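Prusus compares two grippers in bedroom cleanup trial

Devadgate, 2022-01-11

Prusus has finished the first round of a trial in which two kinds of gripper are compared on an ordinary household job: picking up litter from a bedroom floor and putting it in a basket. The work was done in a furnished room at the company's test apartment in Devadgate. A second round, with softer objects and a different floor, is planned for May.

The trial was led by test engineer Nandi Kruger. Her team wanted to know how much of the result depends on the fingers of the gripper and how much depends on the controller behind them. In earlier tests both were changed at the same time, and it was difficult to say afterwards which of them had made the difference.

"We had many opinions in the house and not so many numbers," Kruger said. "So this time we kept the arms, the room and the objects the same, and we changed one thing only."

The first gripper has stiff, narrow fingers. The second has wider fingers with a thin rubber layer on the inside. Both were used with the same controller software, supplied by Mindance, and with the same limit for closing force. Each gripper made 60 attempts, divided over several types of object. An attempt was counted as good if the object was lifted, carried to the basket and released there without help from a person.

With plastic bottles the rubber layer was clearly useful. The stiff fingers often touched the bottle on its round side and pushed it away, and the arm then had to start again from a new position. The wider fingers also pushed the bottle sometimes, but they needed fewer second tries.

Thin wrappers gave the opposite result. The stiff fingers could get under a creased end of the wrapper and close on it. The wider ones pressed the material flat on the floor and came up with nothing. According to the test notes, the wide gripper lost 14 wrappers in this way, and most of these were lying with the long side toward the arm.

Crumpled paper was the easiest material for both. It stands up a little from the floor and it gives way when the fingers close, so a small error in position does not matter much. Kruger said the team now uses paper as a warm-up object when a new gripper is mounted, before it goes on to the more difficult things.

The floor also had some influence. On the carpet-like surface the fingertips may touch down lightly without a hard stop, and the controller did not always notice the contact. In three cases the arm continued downward until the safety limit stopped it. Mindance has since sent a new setting for contact detection, and Prusus will use it from the start in the next round.
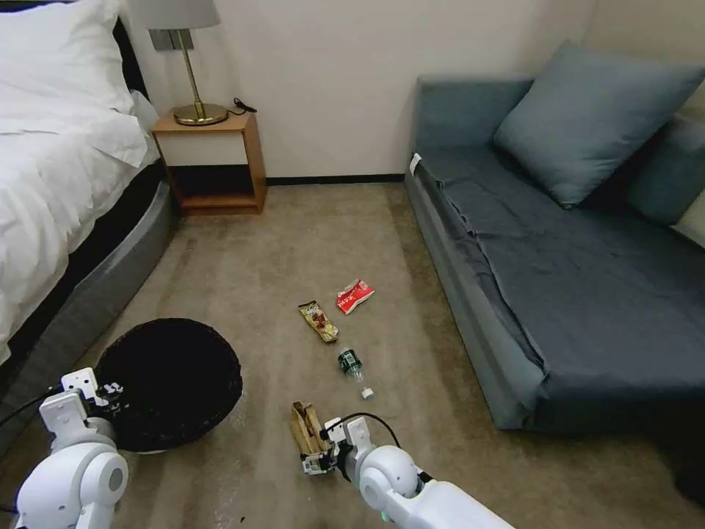
An arm at work on a crumpled brown item during the floor test, with wrappers and a plastic bottle still to be collected. The basket is at left. Photo: Prusus

Releasing the object was a smaller problem than expected, but it was not completely free of trouble. Light wrappers sometimes stayed on the rubber layer after the fingers had opened. The operators solved this with a short shake of the wrist above the basket. The movement adds around 2 seconds to each cycle, and the team is looking for a fingertip material that makes it unnecessary.

Prusus does not plan to name a winner. The company is now considering a finger that is narrow at the tip and wider behind it, with rubber only on the wide part. A first set has been ordered from Sales, a small workshop in the same town which also made the mounting plates for the present trial.

Camera position will be another subject in the second round. In the first round the operators reported that the hand of the robot often covered the object in the last moment before the grip – exactly when a clear view is most needed. A small camera at the wrist will be compared with the present arrangement, first with the stiff fingers and later with the new ones.

The results for each object type will be made available to partners of the project after the second round. Workshops that would like to have their own fingertips included can write to the test team at Prusus before the end of the month. The parts must fit the standard mounting plate, and a drawing of it will be sent on request.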